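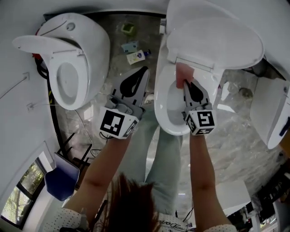

My brother left me his share of the bathroom shop in Menis, along with 689 dollars in the till and a letter from the landlord. I had not been inside for 4 years. I let myself in by the back door and walked through to the showroom, past the white toilets standing in a row on the grey marble floor, the middle one with its lid and seat both up. My mother would have gone straight over and shut it. I left it alone and looked for the light in the office.

The other share belonged to a man from Tolel who wanted to sell. He had said so on the phone in a tired voice, and then asked if I had eaten. I told him I would decide by June.

The office smelled of cold tea. The order book was on the desk, open at 2nd April, and the last entry was in my brother's handwriting. One basin, white, for a house on the Grilis road. Deposit paid, 50 dollars. Beside it he had written 'wants it by her birthday'. He had not written when the birthday was.

I rang the number. A woman answered and I told her who I was. She said she was sorry, she had read it in the paper, and not to worry about the basin.

'It's here,' I said. I could see the box from the chair, with her address on it in marker.

'Well,' she said. 'I'm home till 5.'

I put the box in the back of the ute with a blanket under it and drove out through Tannous, where the river was up and the paddocks were brown with it. It took longer than I remembered. She was at the gate when I pulled in, an old woman in gumboots, and she carried one end of the box without asking.

We set it down in the laundry. She paid me the rest in notes and asked if I'd be keeping the place on.

I said I didn't know – I knew nothing about plumbing.

'Neither did he, at the start,' she said, and went to put the kettle on.

Home Stories Poems Submissions About

Contact the editors | Copyright remains with the author | Back to top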